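发件人：织物护理与修复通讯组 秘书处
收件人：全体订阅成员
日期：2024年3月31日
主题：回复：关于居家针织品清洗与换季存放指引（修订稿）的意见

各位成员：

修订稿自发出以来，秘书处陆续收到书面意见，现就其中争议较多的几项答复如下。未在本邮件中提及的条款，按原稿执行。

一、关于水温。原稿第二条规定，羊毛及含羊毛的混纺针织品一律以不超过30度的清水手洗，浸泡时间不超过10分钟。有成员建议将上限放宽至40度。经与Koller洗涤实验室核对，秘书处维持原规定；棉质针织品可按洗涤标签放宽至40度，此句已补入第二条末尾。

二、关于脱水与晾放。大件针织品吸水后自重明显增加，悬挂晾晒易使肩部和下摆变形。修订稿要求以毛巾卷压吸水，再平铺于网架阴干。取放时应以双手托住衣身，避免只捏住边角提起。 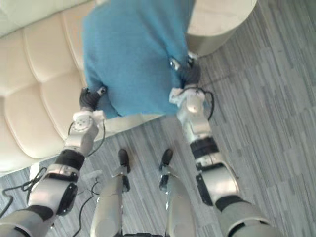 Mareike Ackermann来信指出，平铺一项在小户型住宅中难以做到，建议允许将衣物对折后搭在宽杆上，中途翻面一次，并在条文中写明宽杆的最低直径。秘书处认为此项建议合理，已列为第三条之备选做法，直径数值待Golura分组测试后公布。

三、关于换季存放。Ballunthorpe分组提出，真空压缩袋不宜用于粗针织物。修订稿采纳该意见，改为推荐透气棉布袋，袋内放置雪松木片，每季更换。存放前衣物须完全干透，领口、袖口的污渍须先行处理。

现将Emiliano Carrasco就罗纹部位护理所作的来信转引如下，供各位参考：

> 各位同仁：
>
> 修订稿对衣身着墨甚多，对罗纹袖口和下摆却只有一句。就本人经手的送修件而言，罗纹部位的松弛远较衣身破损常见，其成因多为反复上卷、湿态拉扯以及高温烘干。
>
> 建议增加以下内容：洗涤前将卷起的袖口放平；晾放时以手沿横向将罗纹收拢复位，不得纵向拉伸；已经松弛的罗纹，可在反面穿入同色弹力线，线头藏于侧缝之内。弹力线不宜过紧，以穿着时不留压痕为度。
>
> 另，原稿将“罗纹”与“螺纹”混用，请予统一。
>
> Emiliano Carrasco
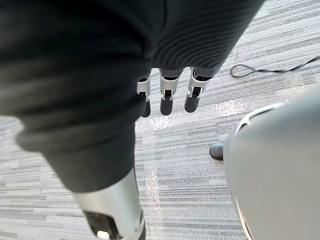 图二：类似针织面料的罗纹与弧形收边

秘书处对上述来信答复如下：术语统一为“罗纹”；洗前放平与横向复位两项写入第四条；弹力线修补属于修复范畴，拟移入附录，由Pider工作室负责撰写操作步骤，草稿完成后另行征求意见。

四、关于印发。指引定稿后拟印700份，供各分组在9月换季讲座上发放，电子版同时存入通讯组档案。需要加印的分组，请将数量及收件地址报秘书处，邮寄费用由各分组自理。

五、关于后续意见。请在回信主题中注明条款编号，一封邮件只讨论一项条款，以便归档。涉及具体品牌洗涤剂的推荐，本通讯组不予转发。

此致

织物护理与修复通讯组 秘书处

退订或更改收信方式，请向通讯组管理地址发送空白邮件。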